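Chapter 3
Storing Things in Small Rooms

In October a family in Brunside moved into a flat of 17 square meters. They had enough shelves, but after one week they could not find anything. This chapter is about how a household decides where its objects live.

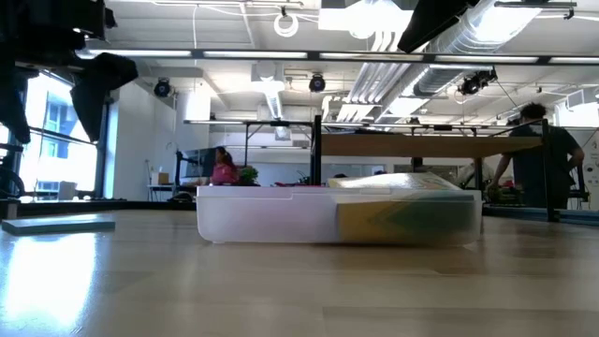 A shelf is not the answer when you have four people, one reader from Medport wrote to us after the first edition, and every person puts the tape in another place. We agree with this remark – the agreement between people comes before the furniture.

The first rule is to group things by use. Items for sewing stay together, also when their sizes are very different.
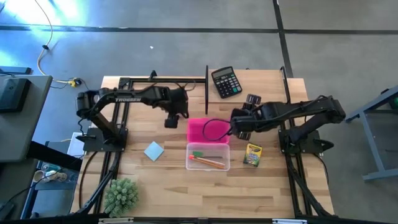

Grouping by use needs a border which everybody in the home can see. A drawer hides its border when it is closed. An open bin in a strong color, like the pink one on the table, is easier to remember – you can say its color to a child.

The second rule concerns tools that belong to more than one group. 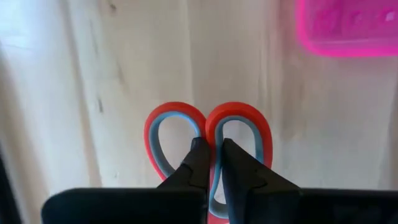

Where should a shared tool be kept? Keep it where it is used most often, and return it there the same day.

In section 3.1 we draw a plan of one room and mark the groups on it.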